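4.3 Folding and stacking towels

Read section 4.2 (Washing and drying) first. Steps below apply to the hand towels and bath towels supplied with the Halwood guest set. Tea towels are covered in 4.5.

Plenty of folding methods promise to double your shelf space. We have tried most of them on a Viken shelf and have yet to see one do it. A towel takes up the room it takes up. What a decent fold gives you is a stack that stays put and a towel you can pull out with one hand.

Before you start

Clear a flat, smooth surface larger than the open towel. A bed is a poor choice. The mattress gives under your hands and the fold drifts, whatever the videos show.

Check that the towel is dry all the way through, including the hems. Hems lag behind the middle. If in doubt, hang it for another hour.

Folding

1. Lay the towel out with the care label facing up and at your left hand.

2. Smooth it from the center toward the short ends. Do not pull on the corners. Textured weaves stretch more than they look as if they should, and a stretched corner will not line up with anything.

3. Fold one long side in to the middle, then the other over it, so the towel is in thirds.

4. Fold the strip in half, short end to short end.

5. Fold in half again. For bath towels, repeat once more if your shelf is shallow.

6. Press down with a flat palm and let go. If the top layer springs open, the last fold was too close to the hem. Go back to step 4.

Note: The layers will not meet exactly at the corner. On a nubby or waffle-type weave the lower layer usually sticks out a little past the top one. Some guides tell you to tuck it under. We see no point. The tuck makes a lump, and the lump tips the stack.

Caution: Do not iron textured towels to get a sharper edge. It flattens the nubs and the edge is gone by the next wash anyway.

Stacking

7. Set each towel down with the folded edge toward the front of the shelf and the loose edges toward the back.

8. Stop at 5 bath towels to a stack. The shelf may hold more, but the bottom towel will be hard to get out.

9. Put freshly washed towels at the bottom. This is supposed to even out the wear. We cannot say we have measured it, but it does no harm.

Note: The plastic shelf dividers sold by Trotell fit the Viken shelf. They are optional. A stack folded as above stands without them, and a badly folded one leans on them until they bend.

If a stack keeps sliding, check the shelf for level before you refold everything. A folded towel should lie flat with soft, rounded edges, as with the teal one below.

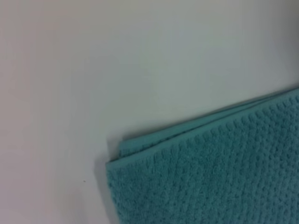
Bilyk wrote in to say that thirds are a waste of effort for hand towels, and that folding in half three times gives the same stack with less fuss, provided you don't care which way the label ends up.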